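Skindura touring skins – worth it for a first season?

renata_l
Hello all! After years of lift-served skiing I've finally bought touring skis (Mäkelä, 108 underfoot, possibly too fat, don't tell my husband) and now I need skins. The shop is pushing the Skindura ones, but a friend swears by Zetavine. I'm slow uphill and a bit nervous on the kick turns, so grip matters more to me than glide. Any thoughts very welcome!

GertraudGrabner
Welcome to the slow club, Renata! I've had my Skinduras for 37 days of touring now and they still stick nicely, though I do fold them glue to glue every single time and hang them up at the hut in the evening.

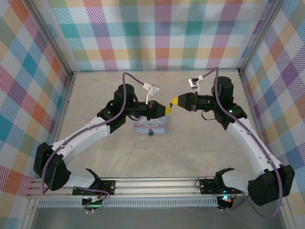
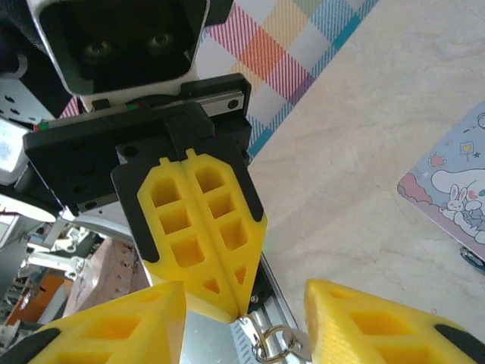
Anyway, grip is lovely, even on that horrid polished track above the Gronimico hut, where I've watched fitter people than me slide backwards. They are heavy to carry, mind – I notice it in the rucksack by lunchtime.

pistebasher39
Sorry Gertraud, can't agree. My tail clips went after one season and I walked out with a ski strap round each ski. Zetavine for me.

GertraudGrabner
Oh, what a shame! Mine have the newer clips, so perhaps that's the difference.

renata_l
Thank you both, I'll go and look at those clips before I buy anything.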